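Candle wax, brass and the vestry carpet: what works

Print this page | E-mail this page

Candlemas falls this weekend, so by Monday there will be wax on everything at Beswood, including things that were nowhere near a candle. I have cleaned up after it for long enough to have opinions.

Altar linen first. Let the wax set hard, then lift what you can with the back of a butter knife. Put the cloth between two sheets of plain brown paper and go over it with a warm iron, moving to a clean patch of paper as it soaks through. Newspaper will also take up the wax, and will leave you the football results in exchange. Coloured wax leaves a stain after all this. Dab it with surgical spirit, try a corner first, then wash as usual.

Carpet is the same job with less kneeling room. Bag of ice on top, ten minutes, crack it, hoover up the bits. Iron through paper only if the carpet is wool. Nylon melts, as the vestry at Flekwood can show you, in the exact shape of an iron.

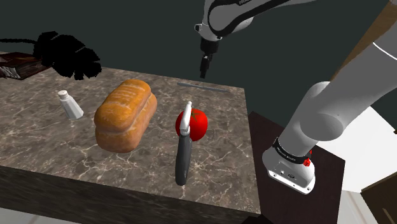 By Bohumila Šimek
Fri 1 February

Brass candlesticks should never be scraped. Stand them in hot water from the tap until the wax slides off, dry them at once, and polish afterwards. If they are lacquered, leave the polish in the cupboard. Weighted bases don't like a soaking either, so for those use a hairdryer and an old vest.

Communion wine on linen wants cold water straight away, and salt if you can't get to a sink before the last hymn. Hot water sets it. So does prayer, if that is all you do — I speak from the Easter of the good fair linen cloth.

Hassocks: beat them outdoors, downwind of the choir. Moth gets in at the seams. A weekend in the chest freezer, sealed in a bag, sees to it, but do label the bag. Oľga Lukáč once thawed St Cuthbert for Sunday lunch.

Wax in the hymn books I have given up on. Number 1000 in ours has been sealed shut for years and I have not missed it.

Related tips
Getting lily pollen off a surplice
Damp hymn books and the airing cupboard
Flower arranging foam: when to give up
Silver polish, and who keeps taking it

Contact the Beswood parish office, ext. 3407 | Copyright Beswood Parish | Back to top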